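도형 맞추기 블록, 아이와 같이 하는 방법

작성일 2022-01-06
글쓴이 Tzu-hsuan Chiang

안녕하세요. 저는 한국어를 배운 지 9년이 되었지만 글을 쓰는 일은 아직 어렵습니다. 표현이 조금 딱딱해도 이해해 주시기 바랍니다. 저는 Ikville의 작은 놀이방에서 아이들과 블록 놀이를 합니다. 부모님들이 집에서도 하고 싶다고 하셔서 순서를 정리해 보았습니다.

준비할 것

도형 맞추기 판 한 개와 블록 몇 개가 필요합니다. 블록은 색이 서로 다르고 모양도 분명히 다른 것이 좋습니다. 저는 U자 모양, 긴 막대 모양, 계단처럼 꺾인 모양을 자주 씁니다. 동그라미나 네모만 있는 세트는 네 살이 넘으면 금방 지루해합니다. 바닥은 무늬가 없고 어두운 색이면 블록이 잘 보입니다. 반짝이는 식탁보는 저는 쓰지 않습니다.

처음부터 블록을 전부 꺼내지 마십시오. 처음 하는 아이에게는 4개까지만 줍니다. 나머지는 상자에 넣고 뚜껑을 닫아 둡니다.

1단계. 하나를 가운데에 놓기

먼저 블록 하나를 가운데에 세워 놓습니다. 저는 파란 U자 블록으로 시작합니다. 열린 쪽과 막힌 쪽이 있어서 방향을 이야기하기 좋습니다. 아이에게 "어디가 막혀 있어요?" 하고 물어보고, 손가락으로 만지게 합니다. 대답을 못 해도 괜찮습니다. 다른 블록들은 그 옆에 자유롭게 둡니다.

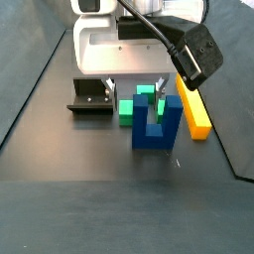
이때 어른이 먼저 정답을 보여 주고 싶은 마음이 생깁니다. 저도 그렇습니다. 그래도 천천히 열까지 세면서 기다려 주십시오. 블록을 입에 대거나 두드리는 아이도 있는데, 조금 지나면 다시 구멍을 봅니다. 작은 조각은 어린 동생의 손이 닿지 않는 곳에 두어야 합니다.

2단계. 구멍을 찾고 방향을 맞추기

다음에는 판을 아이 앞에 놓습니다. 판이 움직이면 아이가 짜증을 냅니다. 밑에 미끄럼 방지 매트를 작게 잘라 깔면 편합니다. 아이가 구멍을 고르면 블록을 그 위에 가볍게 대어 봅니다. 맞지 않으면 힘을 주지 말고 조금 들어 올린 다음 돌립니다. "눌러"라는 말보다 "돌려 볼까"라는 말을 먼저 가르쳐 주십시오.
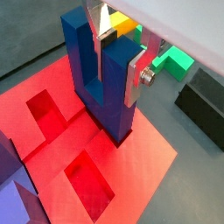
구멍에 넣을 때 어려운 것은 모양보다 각도입니다. 기울어진 채로 밀면 한쪽 모서리가 걸리고, 아이는 구멍이 틀렸다고 생각합니다. 그래서 블록의 위쪽을 잡고 똑바로 내리는 연습을 따로 합니다. 붉은 판의 네모난 홈에 파란 U자 블록의 아래쪽이 일부 들어가 있는 모습처럼, 밑부분이 먼저 홈에 자리를 잡아야 합니다. 그다음에 손을 천천히 놓습니다. U자 블록은 두 기둥 사이에 홈이 있으니 손가락 하나를 그 안에 넣고 잡아도 됩니다. 제 동료 Leandro Aguirre는 아이 손 위에 자기 손을 얹어서 같이 내려 줍니다. 수줍은 아이에게는 이 방법이 잘 맞았습니다.

두 번 해 보고 안 되면 다른 블록으로 바꿉니다. 한 블록만 오래 하면 어른도 아이도 목소리가 커집니다.

3단계. 블록 안에 블록 세우기

판에 넣는 것이 쉬워지면 블록끼리 맞추어 봅니다. U자 블록을 세우고, 두 기둥 사이에 얇은 블록을 세워 넣는 놀이입니다. 폭이 맞는지 먼저 눈으로 보고, 그다음에 손으로 대어 봅니다. 아이에게 "들어갈까요, 안 들어갈까요?" 하고 묻고 대답을 들은 뒤에 시작하면 더 재미있어합니다. 나머지 블록은 앞쪽에 띄엄띄엄 두십시오. 서로 붙어 있으면 하나를 집다가 다른 것이 넘어집니다.

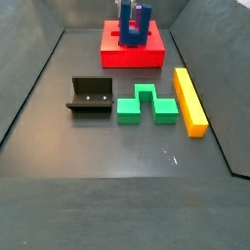

얇은 블록은 잘 쓰러집니다. 넣은 뒤에 바로 손을 떼지 말고, 손가락 두 개로 잠깐 잡고 있다가 놓습니다. 쓰러져도 어른이 바로 세워 주지 않습니다. 8세쯤 된 형이나 누나가 있으면 심판을 맡기십시오. 동생이 할 때 손을 대지 않는 것이 심판의 규칙입니다.

정리하는 방법

끝나면 색 이름을 하나씩 부르면서 상자에 넣습니다. 제일 긴 블록을 먼저 넣고 꺾인 블록을 그 위에 놓으면 뚜껑이 잘 닫힙니다. 판은 마른 천으로 닦고, 구멍 안의 먼지는 마른 붓으로 털어 냅니다. 물에 담그는 것은 저는 권하지 않습니다.

놀이 시간은 짧게 잡으십시오. 아이가 블록을 던지기 시작하면 그날은 끝입니다. 꺾인 블록과 긴 블록을 함께 쓰는 놀이는 다음 글에서 쓰겠습니다. 제 문장에 틀린 곳이 있으면 댓글로 알려 주십시오.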